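About Meltel

Meltel gathers training examples for robots that work in ordinary homes and shops. We do not build robots and we do not sell a finished product. Our customers are teams with a learning system of their own who need good recordings to train it on.

The company started in a rented unit with one arm and a box of kitchen sponges. We now record in 55 homes and small businesses, and our library holds 1,471 hours of handling work.

What we record

Most of our work is household handling: picking up, moving, bagging, opening, putting away. An operator guides the arm by hand control through the whole task, and every joint position is saved along with the video. Each task is repeated with different objects, in different rooms and at different times of day.

Soft things take up a large share of our schedule. A plastic bag never has the same shape twice, and you can often see through it to whatever is behind. Customers ask for bags, cloth and wrapping more than anything else, so we keep adding to that part of the library.

We record from the wrist. The view is close and moves with the gripper, so some frames are sharp and others are blurred. Both kinds stay in the set – a robot at work gets both.
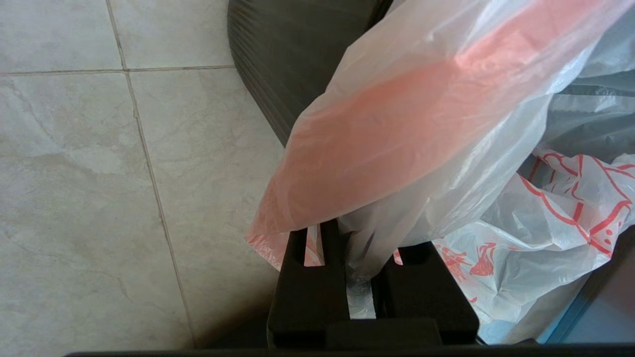
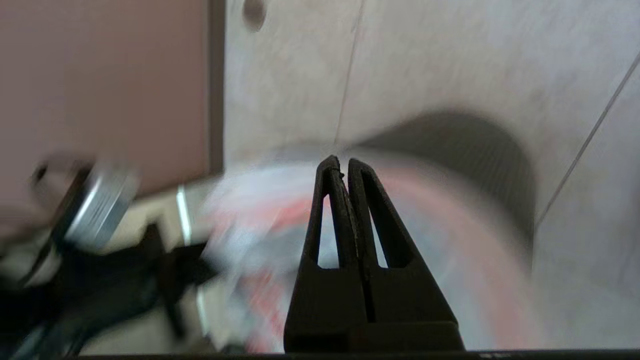 Wrist views from one location, with tiles in the background and the black gripper at the bottom.

How a set is put together

A standard set is 500 runs of one task. Before recording begins, we agree with the customer on a start position, an end position and what counts as a failed run. Failed runs are labeled and delivered in a separate folder.

Labels are written by the operator on the same day and checked by a second person the next morning. We use Gikon for labeling and Pladent for storage and delivery.

Faces, mail and family photos are kept out of view where we can manage it, and any that do appear are masked before delivery. Householders sign a plain two-page agreement and can ask us to delete a session.

Working with us

Small orders start at 200 runs. Our longest-running customer, Hayashi, began with an order of that size and now takes a new set every April.

If your task needs a gripper we do not own, you can ship us yours. Office visits are on Tuesday afternoons, by appointment.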